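From: Brendan Foley
Date: December 17, 2023
Subject: Re: Sorting kids' towels and colors before washing

> We have a pile of hooded towels and kids' clothes handed down from my
> sister and I want to get through it before the holidays. Some of it is
> red with white on the same piece. Do you wash those with the whites,
> with the reds, or alone? Also, does anyone still use Holzer powder or
> has everybody gone to liquid?

Alone the first time, with the reds after that. We got a bag of the same sort of thing in November and I did it over two evenings.

I start by pulling out anything that has red and white on one piece and putting it on its own part of the floor. The rest goes in a heap to one side and gets split into lights and darks later. Lavender has gone in with our lights for years without trouble. Charcoal and maroon go together.
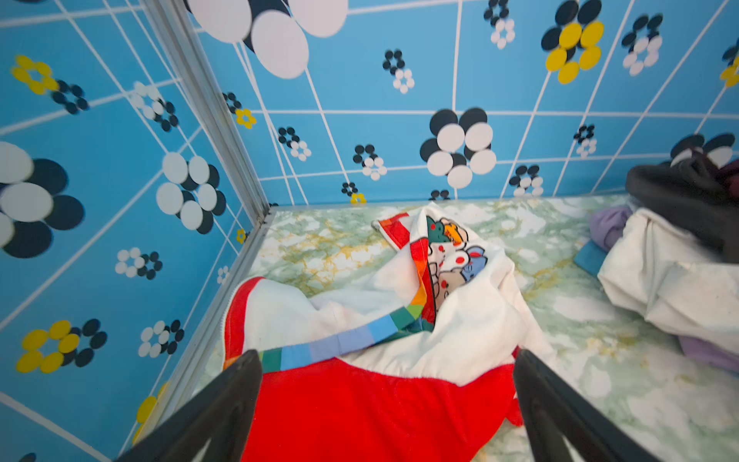 For the first wash of a red and white piece I use cold water, half the usual soap, and a slow spin. Take it out as soon as the machine stops. If it sits wet and folded, the red can print onto the white, and then you are soaking it overnight in a bucket. Our machine goes up to 1000 and I set it to 500 for anything plush.

Check the trim too. Striped bands can shrink more than the cloth they are sewn to, and then the edge puckers. I dry those flat. Turn printed patches to the inside, and close any zippers.

On the powder – we still use Holzer, about 6 boxes a year. The liquid is fine for darks but I don't like it on towels. I skip softener on towels altogether.

Milo has outgrown most of his size 6 shirts, so if you want more to sort, let me know and I'll bag them up.

Brendan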